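Tabletop

A tabletop is the flat upper part of a table, carried by legs, a pedestal or a frame. It takes most of the wear and is often the only part of a table that is repaired or replaced. Tops are made from solid wood, veneered board, laminate, stone, glass and metal.

Construction

Solid wood tops are usually built from several boards glued edge to edge. Wood swells and shrinks across the grain as the air becomes damper or drier, so a wide top is fastened to its frame with slotted screws or small wooden buttons that let it move. A top fixed rigidly on all sides may split or cup.

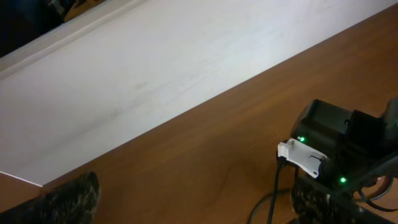 Veneered tops have a thin sheet of wood glued over a core of particleboard or plywood. They move very little and can be made in large sizes, but a worn veneer can be sanded only lightly. Laminate tops carry a printed pattern under a clear hard layer and cannot be sanded at all.

Grain direction

On most rectangular tables the grain runs along the length of the top. This gives the best stiffness between the legs and keeps most of the seasonal movement in the shorter direction. Round tops may use a single grain direction or wedge-shaped pieces of veneer meeting at the center.
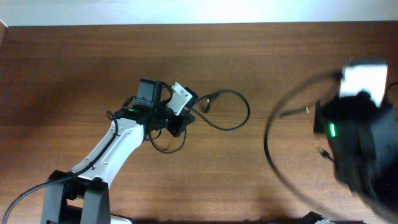

Low light from a window makes grain and scratches easier to see. Finishers often check their work this way, moving a lamp close to the surface between coats.

Finishes

Oil soaks into the wood and is easy to renew, though it gives limited protection against water. Varnish forms a film that resists spills and heat better. The Alton workshop in Torkoslow waits 35 hours between coats of varnish and sands lightly before each one. Wax is used mainly over another finish.
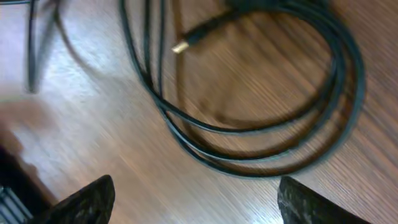
Care and repair

White rings are caused by moisture trapped in the finish and often fade with gentle warmth. Black rings lie in the wood itself and usually call for sanding. Table makers Brika and Molefe both advise keeping indoor humidity near 50 percent. 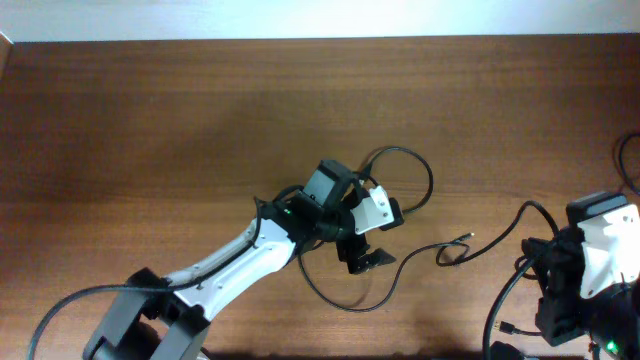

Lesego Maluleke disagrees with the stress on a single figure, arguing that sudden changes do more harm to a solid top than a steady level a little above or below the target.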